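Care of Carpet Tile Floors in Shared Workrooms

Prepared by Tekle Dinsa and Saron Assefa, Building Services, Stetcombe Center

This guide sets out how the gray carpet tile in the ground floor workrooms is to be cleaned, inspected and repaired. It applies to all staff and to groups holding a room agreement. The entrance hall has a different floor covering and is handled under its own schedule.

The workrooms have 2,000 tiles in service. Spare tiles are kept in the Tahiri Wing store, on the lower shelf, and must be signed out before use.

Before You Begin

Move chairs and light tables to one side of the room. Lift furniture clear of the floor; dragging it catches the tile edges. Cabinets over waist height stay where they are unless Building Services has agreed to the move in writing.

Look over the open floor in good light. The streaked pattern of light gray and charcoal hides lint and small scraps well, and it is easy to miss them when standing. Crouch and look along the streaks, then across them.
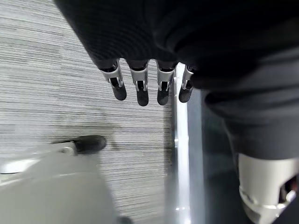 Step 1. Vacuum the Floor

Use the upright vacuum with the brush set to its lowest pile setting. Make one slow pass in the direction of the streaks and a second pass across them. Go over doorways and the strip beside the worktables twice more. Empty the canister when it is half full.

Step 2. Treat Spots

Blot fresh spills with a plain white cloth, working from the outside of the spot toward the center. Do not rub. If a mark remains, dampen a clean cloth with cool water and blot again. Coffee and ink may need the Lorner spotting solution, mixed as shown on the container and tested first on a spare tile.

Cover the treated area with a dry cloth and leave it for 3 hours before putting furniture back. Place a floor sign at each side of the area until then.

Step 3. Check the Seams

The seams between tiles are faint, and in most places they show only where the direction or density of the streaks shifts a little. Run a flat hand lightly over each seam in the open part of the floor. A sound seam is level to the touch. Note any raised corner, gap or loose edge on the room plan, using the grid letters printed along its margin.

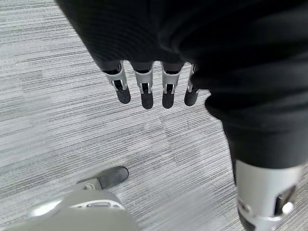
A raised corner can often be pressed down and weighted overnight. If it lifts again, the tile must come up. Slide a flat blade under one corner, raise the tile slowly, and clear grit from the floor beneath. Check the arrow on the back of the replacement against its neighbors — a tile laid the wrong way will stand out even in a streaked pattern. Set the new tile from one edge and press toward the opposite side.

Adhesive tabs are Kurance type, small size. Do not use liquid glue.

Step 4. Record the Work

Enter the room, the grid letter and the number of tiles replaced in the floor log. Soiled tiles go to Saron Assefa for washing; torn tiles are set aside for the November collection.

Building Services, Stetcombe Center | Contact the service desk | Back to top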